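4. Preparação do ficheiro e importação do manuscrito

Esta secção descreve a passagem de um manuscrito para o Wulisero e a configuração mínima de um projeto de livro, do ficheiro de texto até à primeira prova em EPUB e PDF. Parte-se do princípio de que o programa está instalado e de que a conta Jostetti foi associada (ver secção 3).

4.1 Requisitos do manuscrito

Formatos aceites: DOCX, ODT e RTF. Os ficheiros PDF não podem ser importados.

Os títulos de capítulo devem usar o estilo Título 1. As divisões internas usam Título 2. Texto a negrito centrado manualmente não é reconhecido como título.

As quebras de cena devem ser assinaladas com uma linha que contenha apenas três asteriscos. Linhas em branco sucessivas são eliminadas na importação.

As notas de rodapé são convertidas em notas finais no EPUB e mantidas no pé da página no PDF.

Nota: as alterações registadas (controlo de revisões) têm de ser aceites ou rejeitadas antes da importação. Caso contrário, o Wulisero importa o texto com todas as inserções aceites e os comentários são descartados.

4.2 Criar o projeto

1. No ecrã inicial, selecione Novo projeto > Livro.
2. Preencha os campos Título, Autor e Idioma. O campo Idioma determina as regras de hifenização e o tipo de aspas.
3. Se o livro fizer parte de uma série, ative a opção Série e indique o nome e o número do volume.
4. Em Modelo, escolha Sabatier (ficção, uma coluna) ou Skesano (não ficção, com cabeçalhos de secção).
5. Prima Criar.

O modelo pode ser alterado mais tarde em Projeto > Aparência. A mudança de modelo repõe os valores predefinidos das margens e do corpo de letra.

Nota: numa série, todos os volumes devem ter o nome da série escrito da mesma forma, incluindo acentos e maiúsculas. As lojas agrupam os volumes por correspondência exata.

4.3 Importar o texto

1. Abra o separador Conteúdo e selecione Importar.
2. Indique o ficheiro. Um manuscrito com 3 000 parágrafos demora roughly um minuto a processar num computador corrente. 
3. No painel Estrutura, confirme a lista de capítulos detetados. Para unir dois capítulos, selecione ambos e prima Unir.
4. Atribua um tipo às secções que não são capítulos: dedicatória, epígrafe, agradecimentos, nota do autor.
5. Prima Aplicar.

Cuidado: uma segunda importação para o mesmo projeto substitui todo o conteúdo, incluindo as correções feitas no editor interno. Para acrescentar um único capítulo, utilize Conteúdo > Inserir ficheiro.

4.4 Páginas iniciais e finais

As páginas iniciais seguem a ordem anterrosto, rosto, ficha técnica, dedicatória, epígrafe e índice. A ordem pode ser alterada por arrastamento, com exceção do rosto.

A ficha técnica é gerada a partir dos metadados do projeto. Se o campo ISBN estiver vazio, a linha correspondente é omitida. Não utilize o mesmo ISBN na edição impressa e na edição digital.

A página Do mesmo autor admite ligações no EPUB. No PDF, as ligações são convertidas em texto simples.

4.5 Imagens no interior do livro

1. Coloque o cursor no ponto de inserção e selecione Inserir > Imagem.
2. Escolha o posicionamento: em linha, página inteira ou abertura de capítulo.
3. Preencha o texto alternativo. O campo é obrigatório para a exportação em EPUB.

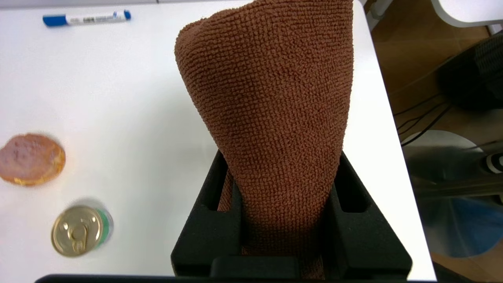 Cada projeto admite até 128 imagens. As imagens a cores são convertidas para tons de cinzento apenas no PDF, quando a opção Interior a preto está ativa; no EPUB a cor é conservada. Ficheiros com largura inferior a 935 píxeis geram um aviso de resolução ao serem colocados em página inteira. O aviso não impede a exportação.

4.6 Gerar a prova

1. Selecione Exportar > Prova.
2. Marque EPUB, PDF ou ambos.
3. Indique a pasta de destino e prima Gerar.
4. Abra o relatório de exportação e corrija as entradas assinaladas como Erro. As entradas assinaladas como Aviso podem ser ignoradas.

As provas incluem a palavra PROVA no cabeçalho de cada página e não devem ser enviadas às lojas. Para distribuir exemplares de avanço a leitores e livrarias, utilize Exportar > Exemplar de avanço, que substitui essa menção pelo texto definido em Projeto > Menções. O limite é de 1 000 descarregamentos por título.

Cuidado: a paginação do PDF depende do modelo e do corpo de letra. Não encomende a lombada da capa antes de fixar estes dois valores em Projeto > Bloquear paginação.

4.7 Problemas frequentes

O índice aparece vazio: os títulos não têm o estilo Título 1. Corrija o ficheiro de origem e repita 4.3, ou atribua o tipo Capítulo no painel Estrutura.

Os travessões de diálogo surgem como hífenes: ative Conteúdo > Limpeza > Travessões de diálogo. A substituição aplica-se apenas ao início do parágrafo.

A primeira linha após uma quebra de cena tem avanço: no modelo Sabatier, desative Avanço após quebra. No modelo Skesano esta opção não está disponível.

A exportação termina sem produzir o ficheiro: verifique se a pasta de destino permite escrita e se não existe uma prova anterior aberta noutro programa.

Para a configuração da capa e o envio às lojas, consulte a secção 5.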